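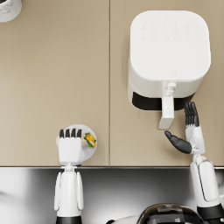
*Simulated kitchen task: plate in the left hand, right hand at the air fryer handle.*

Meinrad Gisler tests kitchen routines at Zunon, and he rates the air fryer drawer as harder than the plate. "The plate is a grip problem. The drawer is a force problem," he said. In simulation, his team logged 688 attempts at the full task in February and passed 447. Would he sell it for home use? "No. I want 90 passes in a row on a real counter first. Our best run is 59."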